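Ticket 1035
Subject: Pink pieces won't sit flat on the yellow grid tray
Opened by: Anqi Shi
Status: Waiting for reply

Hello all, and thank you for being so quick with my last one! We've had the Clurard tray at the Nastau playroom since May and everybody is fond of it, but the pale pink pieces are giving us a bit of bother. They rock about when the children set them down, and by tidy-up time I'm usually on my knees fishing one out from under the radiator. I've washed the tray in warm soapy water, dried it overnight and tried it on two different tables, and I'm afraid it made no difference.

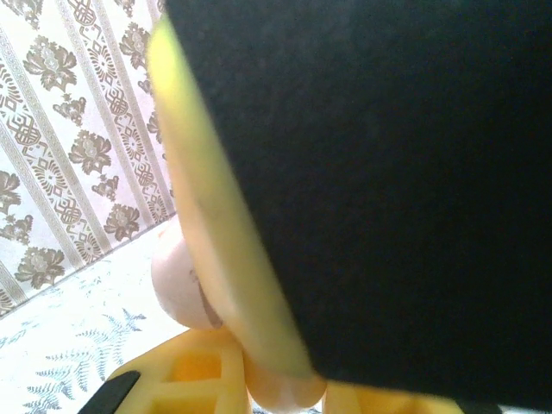
Pink pieces and the ribbed yellow tray, close up

Reply from Jinlong Lü, Tellness support, Monday

Hello Anqi, what a nuisance, and thank you for trying all that first. Could you turn the tray round and run a fingertip along the ribs? We had a batch with a little raised seam on some of them, and it's easier felt than seen. If you find one, please don't file it down, just tell me which side it's on and I'll put a new tray in the post (allow 7 days).

Reply from Anqi Shi

Found one, on the long side nearest the window! A new tray would be lovely, please. We're in until 12 most mornings if it needs signing for.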